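Kilta club bimanual folding build – where we're at

zhorobets
ok so long overdue update. for anyone new, the Kilta after-school robotics club is doing a two arm laundry folding cell for the June showcase. Zakhar Horobets here, I mentor the student team, 6 kids plus me. goal is fold a shirt, put it in the basket, next one. teleop demos first, then train a policy on them
current status: 162 demos recorded. target was 400 before showcase. yeah.
problems are mostly the shirts. towels and plain cloths went fine. shirts no

mamerwood_dan
what's eating the time? is it the recording or the resets

zhorobets
resets. kids crumple the shirt, drop it, someone argues its not crumpled enough, drop it again. recording itself is quick once the driver has warmed up

tessellate
you don't need 400. we did our sock sorter with 100 good ones and it was ok. not amazing but it ran at the regional. more demos from tired kids just teaches it tired kid habits

rail_gremlin
disagree, socks aren't shirts. a shirt has way more ways to land wrong. sleeves under, sleeves over, collar flipped. 100 would cover maybe one of those properly. I'd go for the full 400 and cut the task down instead

tessellate
cut it down to what tho

rail_gremlin
start flat. skip the crumpled start completely. shirt goes down spread out, arms do sleeves in, bottom up, done. nobody at a school showcase is going to mark you down

zhorobets
the kids will mark me down lol. they wrote "any starting pose" on the poster already

mamerwood_dan
posters can be reprinted

pk_ostap
we had the Ostapchuk kit last year with the stock grippers and the fabric kept sliding out the side when both arms pulled. check your tips before you blame the data. we glued thin rubber on and half the bad demos went away

zhorobets
tips are on the list. left one is worse than the right, same parts on both, no idea. might be the calibraton. one student wants to swap the two grippers over and see if the problem moves with it, good idea I think, doing that next

rail_gremlin
that is the right test. do it before you record anything else or you'll have two kinds of demo in one set

tessellate
also log who is driving. we found one kid's demos were way slower and the policy picked up all the pauses

zhorobets
good call, we didn't log it. starting now. not going back through the old 162 to guess

ok second part, we did try rail_gremlin's flat start today after school, till 5:30. white shirt, collar over on the left, basket in the back right corner where the finished ones go. not perfectly flat, sleeves are still bunchy and I told them to leave the wrinkles in. compromise between the poster and sanity 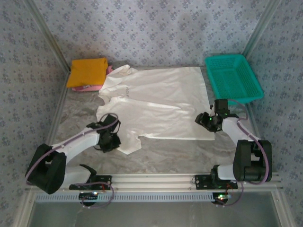
sleeve order is the argument now. half the team wants left arm to do its sleeve first and wait, other half wants both at once. both at once looks great when a good driver does it but the arms get close over the middle and everyone gets nervous. I said pick one and stick to it for the whole set. they picked both at once obviously

rail_gremlin
one at a time!! you can speed the playback up later, you can't un-crash an arm

pk_ostap
eh both at once is fine if you cap the speed. we did it all season

mamerwood_dan
+1 for one at a time. less impressive, more likely to be working in June

zhorobets
taking it to the team. will post the gripper swap results in this thread whatever happens

Comments (4)

Bredetti_fan: following this, our school wants to try the same thing next term. what shirt size are you using? kids or adult

zhorobets: whatever came out of the donation bag, will check the label

noodlearm: does the fold have to look good or just be a rectangle

zhorobets: rectangle. judges sheet says "recognizably folded"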